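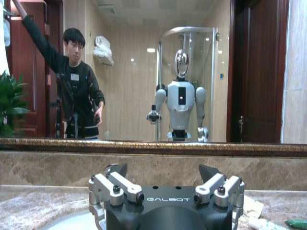 What do people leave out on the counter next to a bathroom sink, and why does it stay there?
Mostly small things they have just finished with or expect to need again soon, such as tissues, caps, tubes and pump bottles, and these stay out because the counter is the nearest flat surface to the hand and putting them away takes a second trip to a drawer, a shelf or a bin.

3. The counter beside the basin

3.1 Why we began with the vanity

When we first drew up the list of surfaces for the Tundard study, the bathroom vanity was close to the bottom of it. Kitchens have had a great deal written about them, and so have desks and hallway tables, and it seemed to us (wrongly, as we were soon to find) that a stretch of stone with a basin let into it would not have much to say for itself. What changed our minds was the diary part of the work. We had asked every household to write down, in their own words, the surface that bothered them most from one day to the next, and of the 116 households that sent back a full diary a surprising number wrote about the bathroom. They wrote about it fondly, too, and at some length. One diary gave a page and a half to a cup.

We therefore went back to the diaries and read all 1550 entries again with the vanity in mind, and this section sets out what we learned. The kitchen material is kept for Section 4, and readers who are chiefly interested in worktops may like to go there first.

3.2 Residents and visitors

The most useful distinction we came away with is a very homely one. Some things live on the counter and some things are only passing through. We call the first kind residents and the second kind visitors, following the wording of our earlier Cullov report. A resident has a spot. The soap is the clearest case, and in most diaries it stood in a back corner or behind the basin, within easy reach of the faucet and out of the way of elbows. People rarely mentioned moving it, except to wipe under it, and when a bottle ran out the new one went down in the same place – often, we were told, before the old one had been thrown away.

Visitors are harder to pin down. A used tissue is a visitor in everybody's eyes, and yet tissues turned up in the diaries again and again, sometimes on three mornings running, and it was not always clear to the writers themselves whether it was the same one. Toothpaste sits between the two kinds. In homes with a cup or a stand it was a resident, upright and accounted for. In homes without one it was put down wherever the hand happened to be at the end of brushing, and that place was different every time. Small travel tubes were the worst wanderers of all, having never been given a spot to begin with.

Figure 3 has examples of both kinds on a single counter. 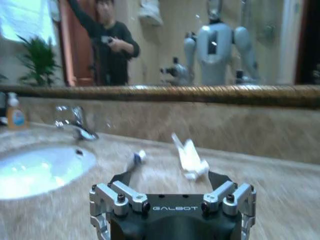
Figure 3. Vanity counter with soap dispenser in the back corner, toothpaste tube and crumpled tissue on the open stone.

It is worth lingering a moment over the open part of such a counter, the plain stretch to one side of the basin. Our diarists had many names for it: the landing strip, the shelf, "my side." It gathers visitors because it is free, and it is free because the residents have all been pushed to the back. Several people told us they had cleared the back of the counter in a burst of good intentions, only to see the tubes and tissues spread out to fill the new room within the week. We recognized this from our own bathrooms and did not need much convincing.

3.3 Stone, pattern and what gets overlooked

Surface pattern came up more than we had expected. Owners of speckled or veined counters in beige and tan were generally pleased with them, and the word "forgiving" was used so often that we gave it a code of its own. Water spots and flecks of toothpaste do not show up much against a busy stone, and people with such counters told us they wiped them less. Owners of plain white counters wiped more and grumbled more. White items were noticed on either surface, though a tissue seemed to trouble the owners of patterned stone a little more, perhaps for being the one thing the pattern could not hide.

Loose caps deserve a word here. A cap is small, it rolls, and it is parted from its tube at the very moment when a person's other hand is full. We asked about caps in the February follow-up, and the replies were among the liveliest we received, ranging from households where a lost cap was replaced with a twist of foil to one in which the caps were kept in a saucer long after the tubes they belonged to had gone.

3.4 How the counter gets cleared

Very few households cleared the vanity as a job in itself. It was done in passing, usually while waiting for the water to warm, and almost always in the same order: tissue first, then tubes and caps, then a wipe around the basin, with the soap lifted last or not at all. Where a bin stood within arm's reach of the basin, tissues were mentioned far less often in the diaries that followed. Where the bin was behind the door or under the counter, they were mentioned a good deal, and with some feeling. The same pattern will be seen again with peelings and wrappers in Section 4.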